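How Does a School Buy a Robot?

A robot costs money before it arrives, on the day it arrives, and every year after that. People who buy robots write all of these costs down first. This page explains how they do it.

What is a budget?

A budget is a list of what you plan to spend. It has two columns. One says what each thing is, and the other says what it costs. At the bottom is the total. If the total is bigger than the money you have, something on the list must change.

Step one: write down the job

The first line of a good plan has no price in it. It says what the robot must do. "Pick up small things and put them in a box" is a job. "Be clever" is too vague to plan for.

Brandham Primary wrote this for its robot club: "The robot must lift objects from a table and move them to a tray." With that sentence the school could cross out every robot that only rolled along the floor.

Step two: list the parts

A robot that picks things up needs several parts, and they are often sold separately:

The arm, which does the reaching
The gripper, which does the holding
The controller, a small computer that sends the commands
The power supply
Cables and spare parts

The Brandham club had £1777 to spend. It looked at an arm from Vivotier and another from Egan. The Vivotier arm was cheaper, but the gripper was extra. The Egan arm came with a gripper in the box. To compare them fairly, the club added the missing gripper to the Vivotier price. Always compare a full set with a full set.

Step three: check the gripper

Grippers come in different shapes. Some use suction. Some have soft fingers. Many have two flat jaws that close together, like your finger and thumb.

Before paying for a gripper, find out three facts. How wide does it open? How thin an object can it hold? How heavy an object can it lift? The answers are usually in a table called the specification. Thin, long objects make a useful test, as they can tip or turn between the jaws.
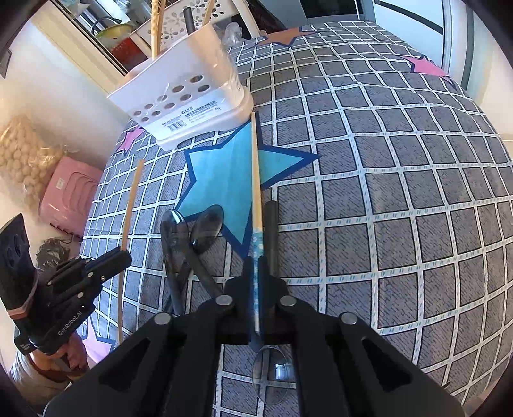 Two parallel jaws closed on a wooden chopstick.

Step four: plan for later costs

Parts wear out. Pads on the jaws get smooth, screws work loose and cables bend once too often. The club set aside £107 for spares in the first year — enough for new pads and one cable.

Time goes in the plan too. The supplier, Zunden, said delivery would take 6 weeks. The club wanted to start in February, so the order had to go in before the winter holiday.

Try it yourself

Choose a small job for a robot at home or at school. Write the job in one sentence. Then list four objects the robot would have to hold, and measure the thickest and the thinnest with a ruler. Your gripper must manage both.

Words to know

Budget: a plan for spending money
Gripper: the part of a robot that holds things
Specification: a list of facts about what a machine can do
Supplier: a business that sells you equipment

Page last checked: 8/8/22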